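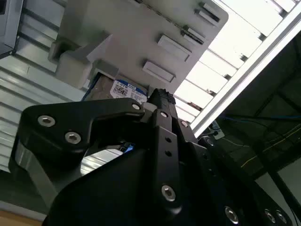 Unit 4: Reading a Household Water Bill
Instructor: Imani Kowalczyk

Most water bills have two charges. The fixed charge is the same every month and pays for the meter and the account. The usage charge depends on how much water went through the meter.

Usage is the current reading minus the previous one. Check the unit before doing any math. Some utilities bill in gallons, others in units of 100 cubic feet, written CCF. One CCF is 748 gallons.

Worked problem. The Montoya household's May bill shows 3903 gallons used. The fixed charge is $15, and usage costs $4 per thousand gallons, with partial thousands billed in full. The household pays for four thousand gallons, or $16. The total is $31.

An "E" next to a reading means it was estimated. The next actual reading corrects it, so a low bill may be followed by a high one.

Sewer charges are often based on the same usage figure, even for water that went on the lawn. We will cover this in Unit 5.

For next class: bring a bill with the account number covered, and read the Drondby rate sheet, both pages.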